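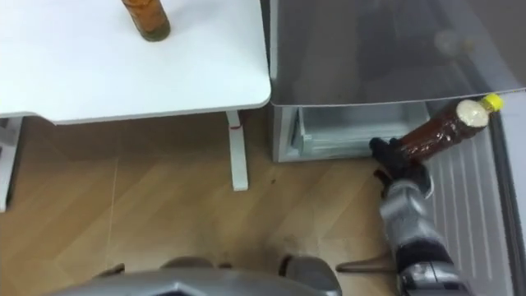
Where the Lunch Hour Went

Sun 17 October

The dental supply firm Virance moved into the old seed warehouse in Gurthorpe in March. The lease covered two floors, a loading dock and a back room with a sink. The plans called the back room "storage." By the end of the first week it was where everyone ate.

Small offices have been losing their lunchrooms for years. Rent goes up, desks spread out, and the room with the kettle is the first to be given over to something else. People eat at their keyboards and wipe down the space bar afterward. Plenty of them say they like it that way, and they get out of the building earlier.

What they lose is harder to put on a floor plan. At Virance, the billing staff and the drivers had worked for the same company for years and barely met. Once they had one room and one refrigerator between them, they started sorting out late orders over soup — often before anyone had written an email about them.

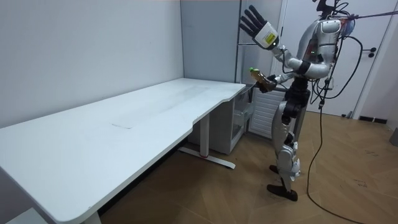
The room doesn't need to be big. Uddin, a print shop in Trandcombe, feeds eight people in a space that used to hold paper stock. They put in a sink, a shelf for mugs and a window that opens. The shop spent more on the window than on everything else, and the staff would tell you that was the right call, mostly on account of the fish.

The trouble starts with the refrigerator. It almost always does. Food gets left, labels fall off, and a carton of milk turns into a matter of principle. Some offices write long rules and tape them to the door. Uddin has one: the shelves are cleared Friday at 5, and anything still in there goes. It was unpopular for a month.

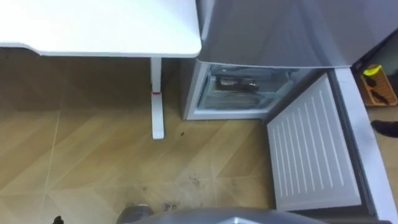 One driver at Virance disagreed with the whole idea of clearing out. Throwing away food on a schedule, he said, just teaches people to buy worse food. He would sooner see a smaller refrigerator, so that nobody had room to forget anything.

He may have a point. Large refrigerators fill up because they can. But a small one runs short on the day somebody brings in a birthday cake, and then the cake sits out and the sandwiches get crushed.

Time matters as much as space. Virance tried a fixed lunch of 20 minutes and found that people bolted their food and left. It now closes the phones for longer, and the room stays busy until the last of the drivers is back.
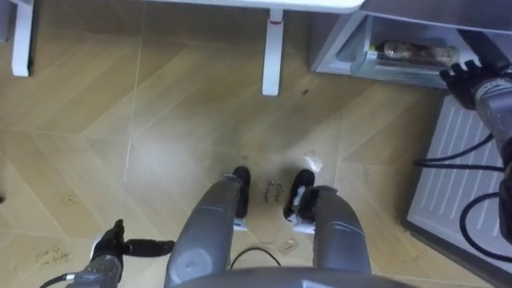

If You Are Setting One Up

Start with the sink. A room without water gets dirty fast, and carrying mugs down a hallway is a job that falls to the same person every day.

Choose a floor that can be mopped and a table that can be wiped. Put the trash can near the door and empty it daily, even when it looks half full.

Keep meetings out. Once a lunchroom appears on the booking calendar, it will be taken at noon. Uddin took its room off the calendar last year and has not put it back.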